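Notes on keeping a small worktop in order – last gone over March 20, 2021

Most of what follows comes from fitting a working kitchen onto a single table. Ours in Helbridge has a toaster oven, a plate rack, a mug tree, a wooden cabinet and not much room left for cooking. Hacer Bilgin and I have moved everything on it more times than I'd care to admit, and these are the arrangements that stayed.

## Start with the oven

Put the toaster oven down first and fit the rest round it. It is the heaviest thing you'll want to leave alone, it gets hot, and it needs clear space on every side. Check the booklet for the gap the maker asks for and measure it with a ruler. People guess and come up short.

Try it at an angle before you settle on square to the wall. A door that opens towards the middle of the table lets you slide a tray straight out onto a mat, and you aren't reaching over hot glass. If the door drops down, open it fully and mark where the edge comes to with a bit of masking tape. Nothing lives inside the tape.

Keep the flex at the back, and don't run it under the oven. If your sockets are low on the wall, leave them where you can get at the plug without moving a stack of plates. 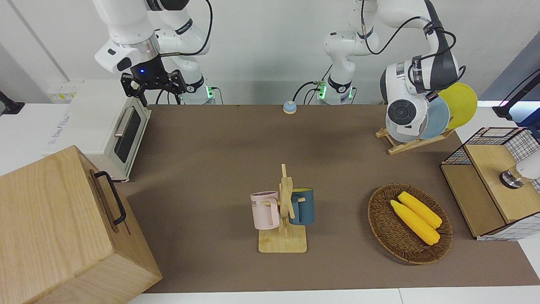
Crumb trays want emptying weekly if you make toast every day. Unplug the oven, let it cool completely, slide the tray out over the bin and wipe it with a damp cloth. Burnt cheese comes off with bicarbonate of soda mixed to a paste and left for 20 minutes. Don't spray anything on the heating elements.

## Plates

A wooden plate rack takes up less of the table than a stack does, and you can pull out the plate you want without lifting four others. Two things to watch:

- Measure your biggest dinner plate before buying. Ours is from Bolum and was sold as fitting anything, but the pegs are close together and deep-rimmed plates have to go in every other slot.
- Stand the rack on a folded tea towel if the plates go in damp. Water collects under the rails and leaves a line on the table.

Plates with a raised rim sit better at the ends of the rack. Flat ones can go anywhere.

Wooden racks dry out over winter. I oil ours every November with plain food-grade mineral oil, one thin coat, wiped off after 2 hours and left overnight before anything goes back on it. Olive oil goes sticky, so keep it for cooking.

## Mugs

The mug tree is the best use of height on the table. Hang mugs on opposite sides so that the weight is even, and keep the heavy ones on the lower pegs if yours has pegs at different levels. If the stand still wobbles, turn it over and look at the base. Felt pads from the ironmonger cure most of it – cut them small and put one under each corner.

Tilted pegs let a mug drain, but only a little. Dry the inside of the handle with a cloth or the drip ends up on the base, and after a few months the wood goes grey there. Light sanding with fine paper brings it back.

If you have more mugs than pegs, put the extras away in a cupboard. We had 18 at one point, for two people. Hatice Oral took most of them for the staff room at Stolell and we haven't missed one.

## Vegetables on the table

A woven basket is fine for anything that will be eaten within a day or so. Air gets through it and you can see what wants using. Shake it out over the sink when it's empty, and scrub it now and then with a soft brush and warm soapy water. Dry it upside down, away from the radiator, or the weave turns brittle.

Corn on the cob is better in the fridge with its husk on if you're keeping it. Once the husk is off, cook it the same day. We do ours in the toaster oven at Gündoğdu, where we spend the summers and the kitchen is smaller still: buttered, wrapped in foil, 20 minutes at a high heat, turned once halfway. Have the plate out before you open the door.

Clear a working space before you begin, wide enough for one plate and both your hands. On a table like ours that means the middle. The basket and the mugs go to the back, the oven keeps its side, and the plate rack goes opposite.

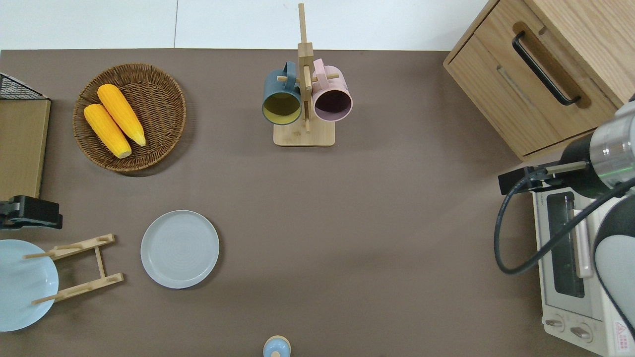

*Corn in the basket, mugs on the tree and a plate out on the table.*

## Boxes and drawers

A small cabinet with a drawer will hold cutlery, foil, string and the oven gloves. Choose one with a handle you can hook with a finger, as your hands are often wet or floury. Put the oven gloves at the front of the drawer. They are the one thing you'll want in a hurry.

Line the drawer with something you can take out and wash. Lining paper looks nice for a month. A cut-down rubber mat costs less and stops the knives sliding to the back.

Plain wooden fronts mark easily round the handle. Wipe with a cloth wrung out in warm water and a drop of washing-up liquid, then dry straight away.

## The table top itself

A matt brown surface hides crumbs very well, so wipe it whether or not it looks dirty. Use a damp cloth first and a dry one after. Matt tops show grease as a dark patch when the light is low, and a little white vinegar in water usually shifts it. Test a corner first.

Lift things when you move them. Most of the scratches on ours came from dragging the oven 12 inches to the left and back again.

Once a season, take everything off, clean the lot, and put back only what you've used since the last time. Ours takes a morning, including the wall behind.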